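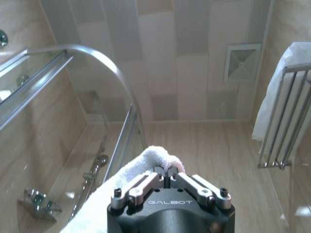
*The curved enclosure in the hall bath, white towel held up in front of it*

**Towels over the shower rail: yes or no?**

**mopbucket_mel**
OK so we have one of those curved glass showers with the chrome rail along the top, and everybody in my house throws their towel over it. I like it! The towel hangs high up, it gets air on both sides, and you can grab it without dripping all over the mat. But my sister says it ruins the rail and leaves fuzz on the glass. We've had ours 5 years and the chrome still looks good to me. What do you all do?

**gritty_grout**
Sister is right, sorry. A wet bath towel is heavy, and a sliding door enclosure isn't built as a towel bar. Ours (a Trulum, came with the house) started sticking on one side and I blame my kids' towels 100%.

**Tansy44**
> started sticking on one side

That could just be gunk in the rollers though. Did you clean them? I did mine in September with an old toothbrush and dish soap and the door glides like new — and we hang two towels on it every single day.

**gritty_grout**
I cleaned them. Still sticks.

**mopbucket_mel**
Hmm. Ours slides fine, but I'll check the rollers anyway. Tansy, did you have to take the door off?

**Tansy44**
Nope, just popped the bottom ones loose and swung the door out a little. Put a rag over the drain first so you don't lose a screw like I did.

**halfbath_hank**
My problem with it is the lint. White terry sheds like a cat, especially the cheap fluffy kind, and it all ends up stuck to the damp glass. I switched to waffle towels from Gonent and that part went away. My wife hates them. She says it's like drying off with a placemat, lol.

**mopbucket_mel**
I am not giving up my fluffy towels, Hank!! Does washing them first help?

**halfbath_hank**
Some. Wash them 2 times before you use them, no softener, and shake them outside.

**Etstead_Annie**
We put 5 hooks on the back of the door and I'd never go back. Everyone gets their own, no more "who used my towel."

**Tansy44**
Hooks are where towels go to get musty. All bunched up in the middle, never dry right. Rail wins.

**Etstead_Annie**
Mine dry fine, we run the fan!

**mopbucket_mel**
Going to try a couple of hooks for the kids and keep mine on the rail. Will report back on the rollers this evening.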